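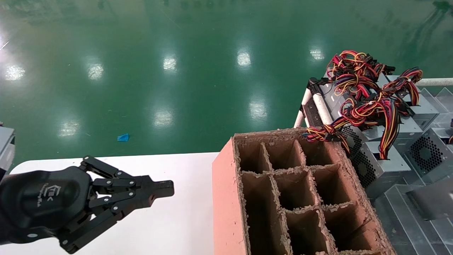
## Brorberg Laundry Strike Project: progress report, July

Prepared by Ibsa Wako for the Premar Fund

### Work done this period

The project documents the 1899 walkout at the Brorberg Steam Laundry, when the ironing room stopped work over fines and the owners' refusal to hire Black women for anything except the wash floor. The grant covers archive research, oral histories with descendants, and a small traveling display.

Archive research is nearly finished. I have read the Volurden city court dockets for the whole year and copied the entries for the women charged with blocking the delivery yard. Five of them gave the same boarding house as their address, which matches the account in the Naseri family letters. The company wage book is still missing for the spring quarter. The county records office has searched its offsite storage once and has agreed to search again under the name of the later owner.

We planned 20 oral history interviews. Six are recorded and four of those are transcribed. The Naseri family has signed the release for the letters, with the condition that two private pages stay closed.

### Problems and changes

Interviews are behind schedule. Several people on the original list have moved out of the county, and one asked to wait until after a family wedding. I would like to do some of these by phone, which the grant terms allow with written approval. Please treat this as my request.

The newspaper coverage is thinner than the proposal assumed. The Volurden morning paper ran two short items, both from the owners' side. The display text will lean more on the court record and the letters, and the panel on press coverage will be dropped.

### Spending

Travel is under budget. Transcription is over, as two of the recordings had a lot of background noise and took longer. I propose moving the unused travel money to transcription. The total does not change.

### Next period

- Finish the remaining transcripts and send them to the speakers for corrections
- Write the first draft of the display text
- Confirm dates with the Volurden branch library
- Get a second quote for printing the panels

The draft text will come to you with the next report.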